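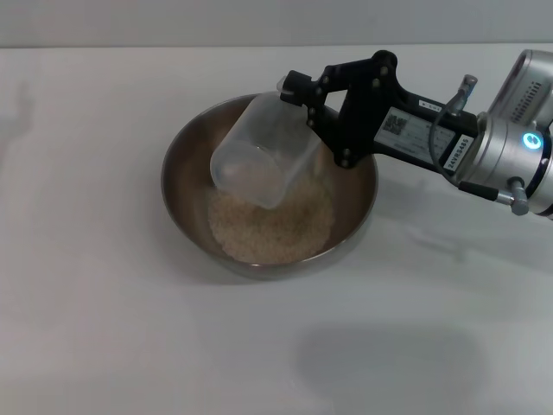
Do I need to wash the cooking pot before the first use?
Wash it one time with warm water and a little dish soap, then dry the outside fully before you put it in the cooker.

Manuals > Kitchen > Ellell Grireo 109 > 2. Set-up and first cooking

2.1 Choosing the place

Put the Grireo 109 on a flat and dry surface which can carry the weight of the full pot. Do not put it under a low cabinet. The steam comes out from the top of the lid and in time it will damage the wood and the paint. Keep the cord away from the sink and from the edge of the counter.

CAUTION: Do not use the cooker on a tablecloth, a towel or a carpet. The air openings are at the bottom and they must stay open.
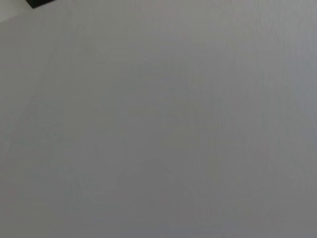
If the counter is not level, the water will stand higher on one side of the pot and the rice will cook unevenly. You can correct small differences with the two turning feet at the back of the cooker.

2.2 First cooking

1. Take out the pot and remove the paper that lies between the pot and the heating plate.
2. Measure the rice with the cup from the box. For the first cooking we recommend 2 cups of white rice.
3. Rinse the rice in a separate bowl until the water is almost clear. Do not rinse it in the pot, the grains can scratch the coating.
4. Put the rice in the pot and make the surface even with your hand. Add cold water up to line 2.
5. Wipe the outside of the pot. Set it in the cooker and turn it a little left and right, so that it sits well on the plate.
6. Close the lid until you hear the click.
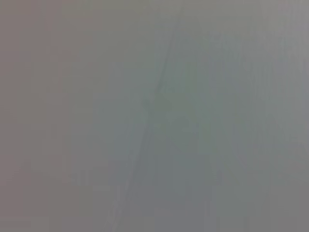
7. Press WHITE, then START. The lamp becomes orange.
8. When the lamp changes to green, leave the lid closed for ten minutes more. After this, loosen the rice with the paddle.

Note: A light smell at the first cooking is normal. If there is smoke, pull out the plug and contact the Ellell service desk in Toledo, open until 5 p.m. except Friday.

Note: The steam tray of the older Trudeck cooker does not fit on this model.

Filed under: Rice cookers, Getting started, Ellell manuals

Comments (3)

Guest: Is line 2 also right for brown rice? Mine came out hard.

Guest: For brown you must use the other scale, on the right side inside the pot. It is small print.

Guest: My lid does not click any more, only if I push at the front with two fingers. Can I order just the latch?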